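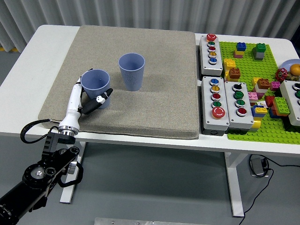 Two light blue ribbed plastic cups on a gray felt-covered mat.

Wadoneck Extends Reusable Cup Service to Municipal Venues in Allel

ALLEL, 17th July — Wadoneck, a supplier of washing and logistics services for reusable foodware, today announced that its pooled cup service has been extended to municipal venues in Allel. The service covers the indoor sports hall, the open-air stage, the two public swimming pools and the riverside market. Under the agreement, Wadoneck supplies, collects, washes, inspects and returns all cold-drink cups used by licensed vendors at these sites.

The extension follows a trial at the open-air stage during which 1786 cups were placed in circulation. Of the cups issued, 95 percent were returned through the collection points and passed inspection for further use. The remainder were either not returned or were withdrawn for cracks at the rim, deep scratches or staining. Withdrawn cups are ground and held as sorted material until a full load is available for reprocessing.

Scope of service

Vendors receive cups in closed, stackable crates. Each crate is sealed after washing and carries a tag showing the wash date, the line number and the crate count. Vendors break the seal at the point of sale. Unused cups in an opened crate are treated as used and are returned with the rest of the load.

Customers pay a deposit with each drink. The deposit is refunded at any vendor or collection point within the same venue, and from the start of the autumn season it will be refundable across all venues in the agreement. Vendors are not required to sort returned cups by size. Lids and straws are outside the scope of the service and remain the vendor's responsibility.

Collection takes place after closing on event days and each morning at the swimming pools. The riverside market is served by a single pickup at the end of trading. Crates may be stored for no longer than one night before collection, and must be kept under cover.

Washing and inspection

All cups are processed at the Wadoneck plant in Sandu. The wash line has a rated capacity of 2000 cups per hour and consists of a pre-rinse, a main wash, two rinse stages and a drying tunnel. Water from the final rinse is filtered and used again in the pre-rinse. Detergent dosing is measured continuously, and the line stops if the reading leaves the set range.

Drying has been the main technical constraint in reusable plastic cups. Plastic holds less heat than glass or ceramic, and water remaining in surface details or under a stacking ledge evaporates slowly. If cups are nested before they are fully dry, moisture is trapped between the walls. The Sandu line uses angled air knives ahead of the heated section — a change made last winter — and cups leave the tunnel separately. They are stacked only after a cooling interval.

Inspection is carried out in two steps. A light table is used to check for cracks and residue, after which a sample from each batch is swabbed for surface testing. Batches are held until the swab result has been recorded. If a sample fails, the full batch is washed again and a second sample is taken.

Tracking

Crate movements are recorded in Evum, the stock system developed by Wadoneck for its pooled inventory. Evum logs each crate at dispatch, delivery, pickup and intake. Individual cups are not tracked. Differences between the number dispatched and the number received are settled with each vendor monthly, after deduction of a fixed allowance for breakage.

A total of 334 crates have been assigned to the Allel venues. Additional crates will be held in Sandu as a reserve for large events and may be ordered up to three working days in advance. Orders placed later than this are filled subject to stock.

Availability

The service is in operation at the sports hall and the open-air stage. The swimming pools and the riverside market will be added before the end of July. Vendors holding a current license for these sites do not need to apply separately, but must confirm a delivery point and a contact number through the Wadoneck vendor desk before the first delivery.

About Wadoneck

Wadoneck provides pooled foodware, washing and transport for venues, caterers and public bodies. The company operates a washing plant and crate depot in Sandu.

Media and vendor inquiries: Wadoneck press office, Sandu.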